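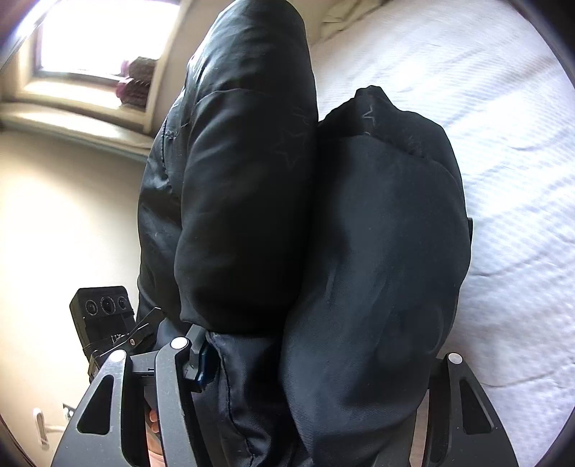

Black quilted puffer, glossy nylon shell, some lint on it

Forum > Fabric Care > Down and Synthetic Insulation
Thread: Loft loss after washing, shell or fill problem?

kestrel_dn
Washed the Hartley down jacket on Wednesday. Front loader, 30 C, down soap, extra rinse, spin at 800. Dried on low for two cycles with tennis balls. Torso baffles came back fine. Sleeves have clumps near the cuff and feel flat between them. Is the fill damaged or still holding water?

mpruett
Holding water. Clumps mean damp clusters. Run it on low for another 40 minutes, take it out, break the clumps up by hand through the fabric, repeat until you can't find any.

Saqib Niazi
Agree with the diagnosis, not the method. Pinching clumps while the down is wet can break the plumules. I leave them alone until the jacket is mostly dry and let the dryer do the work.

mpruett
I've pinched clumps for years with no measurable loss. I weigh mine before and after. A jacket that is still 17 grams over its dry weight has water in it, whatever it feels like from outside.

kestrel_dn
No dry weight on record. Noted for next time.

oldgaiter
What soap? Sonness leaves a residue if you use the dose on the bottle in soft water. I use half. The residue mats the down and you get the same flat sleeve, except more drying doesn't fix it.

kestrel_dn
Sonness, full dose. Water here is soft.

oldgaiter
Then rinse again with no soap and look for suds in the door glass. If you see any, keep rinsing until they stop.

Saqib Niazi
One more thing to check is the spin. 800 is high for a tightly woven shell. Water can't get out through the fabric fast enough and the load goes off balance. I use 400 and run it twice.

tarn_b
Disagree on the spin. Bromier machines cut the speed themselves when the load is unbalanced. I've run 1000 on mine with no seam damage. Low spin means longer drying, and long drying is what wears out a light shell.

Saqib Niazi
Depends on the shell. A 20 denier nylon and a 50 denier nylon are different cases.

mpruett
Has anyone reproofed after a soap rinse? I have a bottle of Kemus spray-on and the label says damp fabric only.

tarn_b
Damp, yes. Spray the outside, wait two minutes, wipe off the excess, then low heat. Don't use the wash-in kind on down.

kestrel_dn
Update. Suds on the first rinse, none on the third. Dried on low for three more cycles. Right sleeve is back. Left still has one clump above the cuff. Weight is now 412 g, will check again in the morning.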